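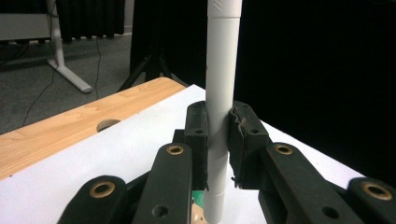 Ayana Chala
April 18, 2023

My kitchen sink in Parkdale was draining slowly since March, and last week I finally learned something about the pipes in my own home. I write it in small parts, maybe it is useful for another tenant.

First mistake: I bought a bottle of drain cleaner and used all of it in one evening. It did nothing for the sink. It did a lot for the smell in the kitchen. We slept with the windows open.

Second mistake: I waited. I was washing dishes in two rounds so the water had time to go down. You get used to such things very quickly, and then you think it is normal.

My cousin in Vaughan told me to look at the trap. I did not know this word for plumbing. It is the curved part under the sink, and the water that stays in the curve keeps the sewer gas out of your kitchen. In my first language we call it "the knee."

So: bucket under the knee, old towel on the floor, loosen the two big nuts by hand. Mine were plastic and did not need any wrench. Please do not turn on the tap to rinse the part when it is in your hand and the sink is open below. I did this.

Inside was mostly coffee grounds and fat. I always believed coffee grounds were good for the drain. My mother said it, my aunt said it. The plumber later said no, he takes them out of kitchens every week.

Yes, there was a plumber in the end. The trap was clean and the sink was still slow, which means the problem was farther in the wall. He came with a long cable and finished in 44 minutes. The landlord paid, after 4 emails.

About these emails. Write the date when the problem started, say what you already tried, and ask for one clear thing. My first email was very polite and very long and it had no question in it. The last one had three lines and he answered before lunch.

The plumber also showed me that plastic pipes are not all joined the same way. Some joints are glued and you cannot open them again, you can only cut. The ones with a nut you can open. Look before you pull.

What I do now: a small strainer in the drain, fat goes in an old can, coffee goes in the green bin. Once a week I fill the sink with hot water from the tap and let it go all at once.

Someone asked if the plumber was expensive. I did not see the bill, sorry. For the strainer I paid less than for the drain cleaner.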